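A day at the Vitport open house

October 5, 2024

I had been meaning to go to the Vitport open house ever since Aitana Montoya told me about it back in May, and this year I finally got on the early bus. Vitport is the old harbor district in Vundulia where the rope works, the sail loft and a long row of small workshops open their doors to anybody who cares to walk in. Entry is free, the map is free, and the coffee by the gate is very good!

The rope walk

I started here and stayed far too long. The building is 185 meters from end to end, and you can stand at one door and hardly make out the people at the other. A crew was laying a three-strand hemp line, walking backward at a steady pace while the strands twisted together behind a grooved wooden top. They let visitors hold the line (it hums in your hands, which I was not ready for). I asked what happens to the short ends, and a man in a tarred apron gave me one. It is on my desk now and the whole room smells of it.

Upstairs they keep sample cards from the last 100 years, with handwritten labels. Manila, sisal, cotton for church bells. I could have read them all.

The workshop row

After lunch I wandered along the quay, in and out of whichever doors were open. Some places had people at the benches, some just had their work laid out for us to look at, and the mix made it fun.

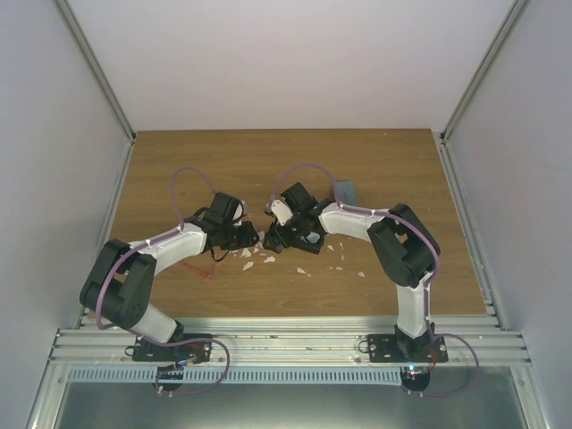 The sail loft

Aitana met me at 3 for the tour of the Andora sail loft, and this was her favorite part. You take off your shoes and walk across the floor in your socks, right beside the cloth. The sewing machines sit down in pits so that the sail slides over at floor level. We watched them put a patch on the mainsail of the Bravo, a fishing boat that still goes out in summer - the new cloth was bright white against the old cream.

Getting there

Bus 6 stops at the harbor gate. Bring a sweater for the rope walk, and get to the loft early, as they only take small groups and the line was out to the crane by the time we left.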